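Plollik review: your councillors, by email, whether you like it or not

By Ailsa MacAulay

Verdict: Very good at finding things, poor at knowing which of them matter. Worth a month's subscription if there's a row going on where you live.

I have spent a fair part of my adult life refreshing the website of Clallton Council. It is a website that hides its agendas under "Your Democracy", then under "Calendar", then under a month you didn't want, and finally inside a PDF that opens sideways. So when Fairweather, the firm that makes the public notices software half the councils in the region use, brought out a thing that promises to read all this for me, I had my card out before the end of the video.

Plollik is a subscription service that watches council and parliamentary business and tells you when something you care about comes up. You give it your postcode, your areas of interest and as many keywords as you can think of. It then goes through agendas, minutes, written questions, registers of interests and votes, and sends you alerts. It costs £10 a month, or £100 for the year, a discount that assumes you'll still be interested in drainage by the spring.

Setting it up

Getting started took one cup of tea. The sign-up form is plain and asks for very little. It did offer to "personalise my civic journey", and I said no, and it offered again on the next screen.

Keywords are where you need some patience. I put in "Skumevholm", the old bus depot site that Clallton has been selling, not selling and seeking advice about selling for longer than some of the present members have been shaving. I added "standards", as we had two complaints against councillors on the go at the time. I then went to bed feeling well informed.

By breakfast I had learned that "standards" appears in every document a council has ever produced. Food standards, housing standards, standards of grass cutting. There was a report on lamp standards. You can narrow things down by putting phrases in quotation marks and telling it to leave certain departments out, and once I'd swapped to "code of conduct" and thrown out Parks and Environmental Health, the flood became something I could manage. The help pages do explain this, on a page called "Advanced Joy". I wish I were making that up.

What it does well

The searching is excellent. I'd go further and say it is the best I've used, and I've used the council's own, where a search for "budget" returns a leaflet on head lice.

My test was the Skumevholm sale. I knew there had been a vote to push the decision back, and I knew roughly who had spoken, having been in the public gallery with a bag of mints. Plollik found the vote, the amendment that came before it, the names for and against, and the written question from the year before in which one of the members who voted for delay had asked why there was so much delay. It put them side by side on one page with links to the originals. Doing that by hand would have cost me an evening and possibly a marriage.

It is also quick. The agenda for the full council meeting on 30th May was in my inbox while the council's own page still said "to follow". I don't know how they manage that and I suspect the council would like to know as well.

The register of interests tool is the other highlight. When a councillor or MP changes an entry, you get the old version and the new one with the changes marked. Most of these are dull. Somebody leaves the board of a bowls club. Somebody's wife acquires a field. But when an entry changes the day before a planning vote you do sit up a bit, and under the old way of doing things I would never have seen it.

What it does badly

It has no sense of proportion whatever. Every alert comes with the same orange banner and the same heading, "Something's happening!" A member being reported for calling the chair a disgrace got the orange banner. So did an apology for absence due to a dental appointment. So did a corrected apology for absence, in which the appointment had been moved. After a fortnight I had more than 500 alerts and I was reading them the way I read the terms and conditions on a car park.

You can choose a weekly digest, and you should, but it's buried at the bottom of the settings and turns itself off again if you change your keywords. I've reported this. The reply was friendly, arrived the same afternoon, and told me how to turn the digest on.

Then there are the summaries. Each document comes with a short paragraph in plain English at the top, and for simple things they're fine. For anything with a bit of heat in it they go oddly soft. One of our standards hearings featured, by my notes, shouting, a walkout, a walk back in for a coat, and the phrase "you wouldn't know a quorum if it sat on you". Plollik's summary was: "Members shared a range of views on process." It isn't wrong. Neither is calling the sea damp.

More seriously, it muddled an amendment with the main motion on one occasion, so that three members appeared to have voted for something they'd voted against. The full record was one click away and was correct. But plenty of people won't click, and will repeat the summary at the school gate. If you mean to quote anything from it, in a letter to the paper or to a councillor's face, go to the source first. The small print says as much, in very small print indeed.

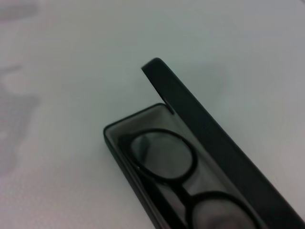 A glasses case, open on a table.

The app

There's a phone app and I would leave it alone. It does less than the website, it drains the battery, and it has a feature called Pulse which gives your elected members a score out of 100 for "engagement". Our most engaged councillor, according to Pulse, is a man whose main contribution is raising points of order about the heating. Our least engaged is the woman who chairs the finance panel and reads everything, as she doesn't speak unless she has something to say. I can see this score turning up on leaflets by June and I am not looking forward to it.

The app also wants to send notifications at night. Parliament sometimes sits late, so there's a case for it. I was woken to be told that a debate had been adjourned.

How it compares

The free option is to sign up for the emails your own council sends. Ours are irregular and tend to arrive after the meeting, but they cost nothing. There are also free services for following MPs, and if Parliament is all you care about I'd start with those and keep your tenner. Where Plollik earns its fee is at the local end, where the records are scattered and nobody has much interest in tidying them.

For parish councils the coverage is patchy. Fairweather say they include 2000 of them. Mine is not one, and given that its minutes are pinned to a board by the chip shop I can't altogether blame the software.

Should you buy it?

If you're a reporter, a campaigner or the sort of resident whose name makes the clerk sigh, yes, by the month. Put your keywords in quotation marks, turn on the digest, check that it's still on, and don't install the app. If you only want to know when your bins are collected, it will tell you that as well, but it will do so under an orange banner and attach the contract.

I've kept mine going until the Skumevholm business is settled. I didn't take the annual deal, although on past form that may turn out to have been the expensive choice.

Good: superb search, changes to registers clearly marked, very fast with agendas, no adverts

Less good: too many alerts, mealy-mouthed summaries, the digest setting, the app, Pulse

Price: £10 a month or £100 a year. Cancelling takes two clicks and they don't ring you up about it.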